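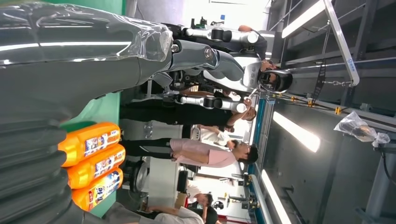
I do the supply room walk-through at the Nerkcombe community hall every June, and this is my write-up, same form as last year with my comments under each line. I know most of you scroll to the bottom to see if your corner passed, so go ahead, I won't be hurt. One thing I'll say up front: labels. Three orange bottles side by side, each with its printed label facing out, is how I'd like every shelf in the building to look (white and blue on bright orange, you can't miss it!). If I can see a label from where I'm standing, I don't have to pick anything up, and the whole job goes a lot faster.

OK means fine. FIX means please deal with it before the summer programs start. WATCH means I'm not happy but I can live with it until the next round.

1. Containers labeled and readable: FIX
Most are good. The trouble is the spray bottles in the Jestlow wing, which keep getting refilled from the big jugs with nothing written on them. Masking tape and a marker, please, with the name of what's inside and the month you filled it. I don't care how bad your handwriting is. Mine's worse.

2. Bleach and ammonia products kept apart: OK
Last year I found them sharing a bucket and had a small fit about it. This year they're in separate cabinets with the doors shut. Thank you, whoever did that.

3. Caps and lids closed tight: WATCH
Two sticky rings on the bottom shelf under the floor cleaner. I wiped them up and they may not come back, but check the cap on that jug when you put it away.

4. Nothing heavy above shoulder height: FIX
Somebody has put the full jugs of floor finish on the top shelf again. I'm not tall, and getting one of those down means holding it over my face. Swap them with the paper towels, which weigh nothing and can fall on anybody they like.

5. Shelves anchored and not overloaded: OK
The tag on the metal unit says 375 pounds per shelf and we're nowhere close. I gave it a good shove and it didn't budge. The old unit by the Collado Room is a bit wobbly at the front left foot, so I folded some cardboard under it. I'd like a real leveling foot on there at some point.

6. Path to the door clear: FIX
Oh, the folding chairs. They're supposed to live on the cart. The cart was empty and the chairs were leaning along the wall all the way to the exit, and I caught my sleeve on one going by. If your group uses the chairs, your group puts them back on the cart. I'm going to keep writing this every year until it happens.

7. Fire extinguisher charged and reachable: OK
Needle in the green, pin in place, tag initialed. There was a mop hanging off the bracket, which I moved. Please find the mop another home.

8. Eye wash bottle in date: FIX
Expired. I've got a new one on order and I'll hang it myself. In the meantime there's the sink in the hallway, and yes, the cold tap works again.

9. Gloves and goggles stocked: WATCH
We have a box of 200 gloves in large and hardly any in small. I went through 6 pairs of large just doing this inspection because they kept sliding off. Goggles are fine but need a wash.

10. Safety sheets in the binder: WATCH
The binder's where it should be, on the hook. We switched degreasers over the winter and the sheet in there is still for the old one. I've printed the new one but couldn't find the hole punch.

11. Light and fan working: OK
The fan rattles. It has always rattled. It moves air, so it passes.

12. Door locks from outside, opens freely from inside: OK
Tried it 12 times because the latch felt stiff the first time. A little graphite and it's smooth now.

The Lostcombe annex closet isn't on this sheet. I couldn't get in, the key on the ring doesn't fit the new lock. If you have the right one, leave it in the office mailbox and I'll do that closet on my next trip. Same goes for the hole punch.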